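Larnar brings automated tray cleaning to its Moges site, and staff move on to work they asked for

MOGES, 18th September – Catering supplier Larnar has switched on an automated washing line at its Moges site, built with equipment maker Stenmont. The line, called Imeck, takes over most of the serving tray cleaning that staff have done by hand with brushes.

Patterned tray floors hold on to residue, and a quick rinse often leaves marks behind. Larnar's team spent August showing Stenmont's engineers how they tackle it, stroke by stroke, and those sessions shaped how Imeck's brushes move.

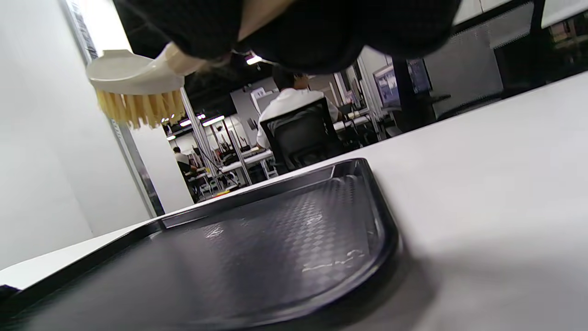

A scrubbing brush and a black serving tray at the workbench.

Imeck can take 327 trays an hour, and we're delighted with how it has settled in! All 34 people on the cleaning team are staying with Larnar. Many have chosen to train in inspection, line setup or basic maintenance, with 200 hours of paid training set aside for the first group. 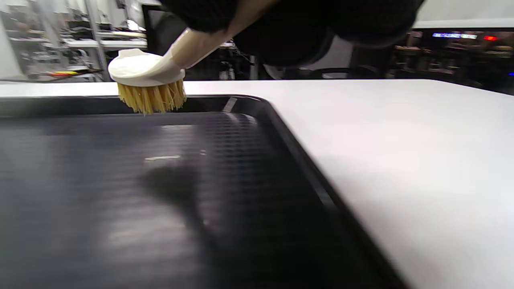
Hand scrubbing stays part of the job too. Trays with stubborn marks come off the line and go to a person with a brush, who decides whether they need another pass or should be retired. Team members told us they wanted to keep that call, and we think they were right. They also asked for shorter turns at the bench, and the new rota gives them exactly that.

A second Imeck line is planned for Larnar's packing hall.

Notes to editors
Larnar employs 757 people. Site visits can be arranged through the Larnar press office.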